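A gaveta dos pacotes

Toda casa tem uma, e a minha é a terceira a contar de cima, ao lado do fogão. Durante anos abri-a com o joelho, porque as mãos estavam ocupadas a segurar o que teimava em saltar lá de dentro: batatas fritas meio comidas, bolachas presas com uma mola da roupa, um saco de amendoins que já vinha da casa antiga (e que eu jurava que ainda estava bom!).

Foi a Rin Furukawa, minha vizinha de baixo, quem me convenceu a tratar do assunto. Apareceu numa segunda-feira ao fim da tarde para me pedir sal, viu a gaveta aberta e ficou calada, que nela é muito mau sinal. Na semana seguinte estávamos as duas de cócoras no chão da cozinha, com tudo espalhado à nossa volta. Contámos 14 embalagens abertas. Catorze! Numa casa onde vivem duas pessoas e um gato que só come peixe.

O método dela é simples e eu, que sou preguiçosa, agradeço. Primeiro esvazia-se tudo para cima da mesa, sem pena. O que está mole vai fora, o que está bom fica, e o que resta no fundo dos pacotes come-se ali mesmo, de pé, que arrumar dá fome. Depois vêm as caixas. Comprei as minhas na Dokeo, num daqueles sábados em que se entra para ver e se sai com um saco em cada mão, e gastei cerca de 11 euros em três. A Rin prefere as da Lencombe, mais altas, mas essas não me cabem na gaveta e já desisti de discutir.

Aprendi sobretudo a gostar de caixas sem tampa. Com tampa, ninguém cá em casa volta a arrumar nada: pousam o pacote em cima e pronto, está feito. Numa caixa aberta deixa-se cair lá para dentro, e até o meu marido consegue. Escolho-as de plástico que deixe passar a luz, de preferência numa cor alegre, para perceber de relance se ainda há lá qualquer coisa.

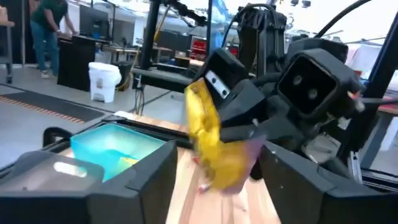
Um pacote amarelo de snacks e uma caixa turquesa translúcida, aberta em cima.

Quanto aos pacotes em si, pego-lhes sempre pela ponta de cima e deixo-os pender um bocadinho, para as migalhas assentarem no fundo antes de dobrar. Duas dobras, uma mola, e vão ao alto, nunca deitados. No fim passo a mão pela mesa, que fica sempre um papelinho qualquer para trás.

A gaveta continua arrumada desde novembro, tirando o canto das bolachas, que é território do meu marido. A Rin já anda de olho no armário das especiarias.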